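News > Family newsletter > Foster care and respite

Respite carers needed in Drasville and Tradholm

We are looking for more households to offer weekend respite to children in foster care.
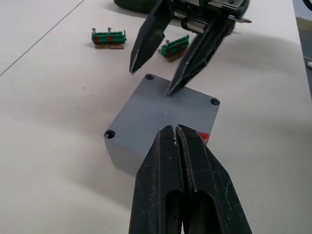
What does a respite carer do?

A respite carer has a child or a sibling group to stay for a short, planned time, usually one weekend a month, so the full-time foster family can have a break. The child goes to the same household each time wherever we can manage it. You are not asked to replace anyone. You give the child meals, a bed, some company and a lift to whatever they have on that weekend.

At the moment there are 20 approved respite households across the district and most of them are already matched. Hattar has none at all, which means children living there are driven to Drasville on Friday-style pickups after school and back again at the end of the weekend. It's a long trip for a small child.

Who can apply

You can be single, married or living with a partner. You can rent or own. You can work full time, as long as you are free on the weekends you agree to. You need a spare bedroom, though siblings under a certain age may share and your worker will talk to you about that. Everyone in the home over 18 needs a background check, and we will ask for a letter from your doctor.

Pets are fine in most cases. Tell us about them early, as some children have allergies and a few are frightened of dogs.

Having raised children of your own is not a requirement. Several of our carers haven't.

How approval works

After you call, a worker visits you at home for a first chat. If you want to go ahead, you attend three evening training sessions at the Tradholm office, starting at 6:30 p.m. They cover safe care, how children react to being moved around, and what to write down after a visit. Supper is provided. Zixuan Cui runs the training and can arrange a separate time for shift workers.

The home study comes next. It involves several visits and some fairly personal questions about your own childhood, your health and how you handle disagreements. Applicants tell us this is the part they worry about most beforehand. You will see the report before it goes to the panel and you can ask for mistakes to be fixed.

Once approved, you meet the child and the foster family together, normally over an afternoon at the foster family's home. A day visit to your place follows, then one night, then a full weekend. If it isn't working for the child or for you, we stop and look again.

Money and support

Carers receive a nightly allowance to cover food, outings and extra laundry. Mileage is paid separately, so please keep your odometer readings and hand the form in by the end of the month. Claims that come in late are paid the month after.

There is an after-hours phone line, answered by a worker who knows the files. Ring it even if the matter seems small. A child who won't settle at 11 p.m. is a good enough reason.

A few notes for current carers

The clothing cupboard in Tradholm raised $3,505 at the fall supper and has restocked winter boots and snow pants in most sizes. Teen sizes are still short. Drop-offs go to the side door.

The Devonia Street parking lot is closed until March while it is repaved. Use the lot behind the library and walk through.

Please return overnight bags with everything that came in them, including the pyjamas and any comfort toy. If something goes missing, let the foster family know the same day. Medication goes back in its original package, handed from adult to adult and signed for.

The carers' coffee morning has moved to 10 a.m. Gladys Mbwambo is organizing it again and would like to hear from anyone who can bring a high chair.

To ask about becoming a respite carer, call the Tradholm office during business hours and ask for Shafiq Thambiah. Leaving your name and a good time to call back is enough.

Comments (3)

Xiaoyan Qiu
Can you do this if you live in an apartment? We have two bedrooms and no yard but the park is across the road.

Family newsletter
Apartments are fine, Xiaoyan. The worker will look at the balcony and windows at the first visit. Please give us a call.

Nazareno Palumbo
We've done respite for the same two brothers for 3 years now. The first weekend was pretty rough and none of us slept. They help me with the garden these days and the older one is taller than I am. Is the mileage form still the green one?

Contact us | Privacy | © District Family Newsletter | Back to top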